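Irstead shops to ask customers about bags and small packets

Shops in Irstead will start a trial in May to find out how much packaging people carry home with their daily shopping. The trial was announced on 5th April by the local traders' group, and it will last for 7 weeks.

In total 32 shops have agreed to take part. Most of them are on Prudarska Street and in the small lanes behind the market hall. They sell food, stationery, cosmetics and things for the home. Two larger stores near the station were also invited, but they have not given their answer yet.

Customers who wish to join will receive a paper card at the till. On the card they can mark if they took a new bag, if they brought their own, and if the goods were wrapped one by one. When the card is full, it can be handed in at any of the shops, and the customer gets a discount of 50 pence on the next purchase. It is not necessary to write a name or an address.

Amber Hartley, who owns a gift shop on the street, has prepared the trial together with Rogelio Bañez from the recycling firm Flukow. According to her, the idea came after last winter, when the traders received many complaints about full litter bins.

"We all have a drawer at home with bags inside other bags," said Mrs Hartley. "I want to know if my customers really need one from me, or if I only give it from habit." 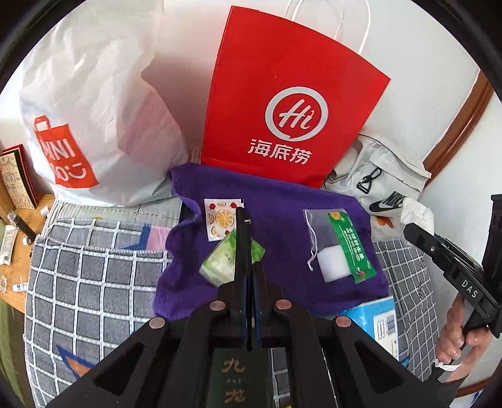
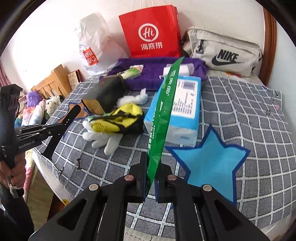

A first survey was made in February, and 119 people answered it. Many of them wrote that they keep strong paper bags and use them again, but that small packets go to the bin on the same day. Mr Bañez explained that such packets are difficult for his firm. They are light, they often consist of several layers, and the sorting machine at the Holovko site can not separate them well.

"With a bag we can do something, also with a box," he said. "With the little packets we are still looking for a good way."

Not all the traders are happy with the plan. Huiling Yan, who runs a tea and snack shop, has joined the trial but she is worried about the extra work at busy hours. Her products arrive already packed from the supplier, and she can not change this by herself. She would prefer that the suppliers are also asked to fill in a card. The traders' group has promised to write to them during the summer.

Students from the local college will count the results. Their teacher, Ximeng Yin, said that the class will prepare a short report with tables for each type of shop, but the names of the shops will not be printed.

The cards can be collected from the first week of the trial. Shops which take part will have a yellow sticker on the door. Other traders who are interested can still register with Yuxi Shao at the office in the market hall, which is open every morning until noon.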